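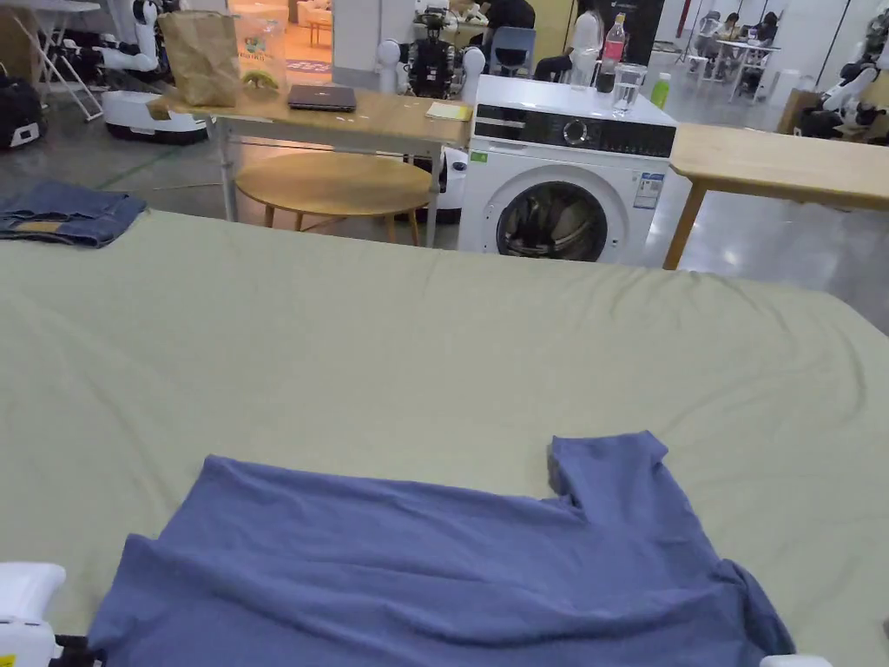
Wukdale Clothing Exchange
Second progress report to the Grunent Fund
October 11, 2026
Prepared by Dirceu Pacheco, coordinator

You asked for this report to be shorter than the last one. So did everyone else who read the last one.

Where we are

The exchange has been open to the public since July, in the old seed store behind Himcombe Road. In that time 601 garments have come in and 326 have gone out again to new homes. The difference between those two figures is currently living in my office, and I have stopped being able to open the second drawer of the filing cabinet.

Adult clothing moves slowly. Children's clothing moves the minute it is hung up, and school uniforms don't get as far as the hanger. We have asked the school for its lost property at the end of each term and they agreed with a speed I found suspicious until I saw the lost property.

What the money went on

The grant paid for rails, shelving, a second-hand washing machine and the first stretch of rent. The washing machine came from Seixas Appliances, who delivered it to the wrong building and then, to their credit, came back and carried it up the hill. We are under budget on shelving and over budget on coat hangers, an item I left out of the application altogether. I would like your permission to move the leftover shelving money across. The amounts are in the attached spreadsheet.

The repair mornings

We promised you 4 repair mornings by this point and have held 2. The first was cancelled when the heating failed, and another fell on the same morning as the Himcombe show, where everyone who can sew was busy judging or being judged. Both will be held before the end of the grant period.

The mornings that did go ahead were full. People brought zips, mostly. We had planned a gentle session on darning and had to drop it by mid-morning, as there was a line out the door holding broken jackets. The next session will be zips only and will be advertised that way.

Problems

The roof still leaks over the fitting room. The landlord has been told in writing and describes it as seasonal. We've moved the fitting room.

Donations of single shoes continue. The sign asking people not to leave them has been reworded and made larger, and somebody has left a shoe under it.

Opening hours are also a sore point. Shift workers have asked for an evening and we can't staff one yet. I'd rather say so now than promise it and write you an awkward paragraph next time.

Before the next report

- hold the two outstanding repair mornings
- trial a winter coat rail at the Himcombe library
- sort out the hanger question, pending your reply
- get my drawer back

Receipts are attached in date order, apart from the one for the rails, which went through the wash.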